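# The Lamp at Melton

The letter from Seltgate said the machine had to be able to put a house to bed. That was the phrase they used. It meant a short set of chores done at the end of the day: clear the table, close the curtains, switch off the lamp. If it could do all of them by 30th November, Seltgate would pay for 50 more. If it couldn't, the workshop in Melton would go back to fixing conveyor motors.

I was hired for the lamp.

I had spent most of my working life on packing lines, and I told them so at the interview. On a packing line, the box comes to the same place every time, and if it doesn't, you stop the line and kick something. They said that was fine. They wanted a person who would sit with the machine at night and write down what it did. I bought a thermos and started the first week of November.

The machine was called Gusilum on the paperwork. In the workshop we called it the arm. The part that did its thinking was called Lü and ran on a computer in the next room, which was kept locked because of the heat. I never saw anything in there but a door and a green light under it.

Curtains were finished before I got there. The arm had a rod for those. Clearing the table was going well too, as long as you gave it cups with handles. The lamp was the one they worried about. A lamp has a cord, and its neck bends. The button was small, and if you pressed it too hard the whole thing slid. If you pressed it too softly you were just touching a lamp.

My job was simple. Set the lamp down, step behind the line, say the word, and write. I wrote the same things so often that I began to shorten them. M was a miss, S was a slide, and T meant it had touched and nothing happened. There was no letter for a success when I started. I left a space for one at the bottom of the page.

By the middle of the month I had seen it try 1000 times. I could tell by the angle of the wrist whether it was going to be an M.

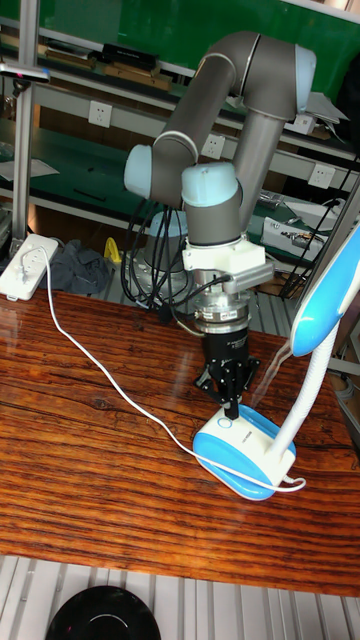
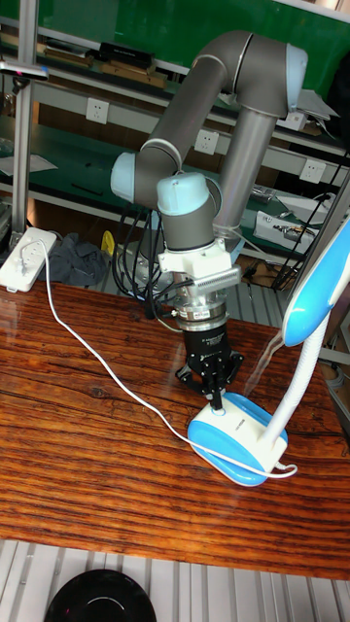 My mother called on one of those nights and asked if the robot could do dishes yet. She asked every time. I told her it was working on a lamp. She said she had a lamp, and it took her one finger and no computer. I said that was the trouble, everything in a house was made for one finger. She wanted to know what it would cost. I didn't know. She said that for the price of a car she would go on doing her own lamp.

I thought about that after we hung up. On the packing line we had machines that could do in an hour what I did in a week, and none of them could have found my coat. I had never held it against them. Now I was sitting up until 3 in the morning feeling let down by one because it had nudged a lamp sideways.

So I tried something that wasn't on the sheet. I stopped putting the lamp back on its mark. Wherever it slid, I left it, and said the word again. The first few were all misses. Then there was a touch, then a slide, then two touches in a row. The arm came down slower than before. It would stop a little above the base, stay there long enough for me to pick up my pen, and then go the rest of the way.

At ten to 5 the lamp went off.

I hadn't planned for how dark it would be. I had turned the overheads out an hour earlier to rest my eyes, so the lamp was all there was, apart from the green light under the door. I sat there holding the pen. I could hear the arm backing up to its rest position, and then I couldn't hear it.

I got to the wall switch with my hands out in front of me, hitting my hip on the bench. When I had light again I wrote a D at the bottom of the page, for done, and next to it I wrote that the lamp had been off its mark and that this was my doing.

The engineers were less pleased than I expected. They asked whether it could do it again, and I said I had thought one of them would know that. We ran it all the next day. It got the button 3 times before lunch and then pushed the lamp off the table.

Seltgate came at the end of the month anyway. They wore their coats the whole visit. The arm did the curtains and the cups, and then it came down over the lamp and stopped, the way it had started doing. One of the visitors asked me if it was broken.

I told her to give it a minute.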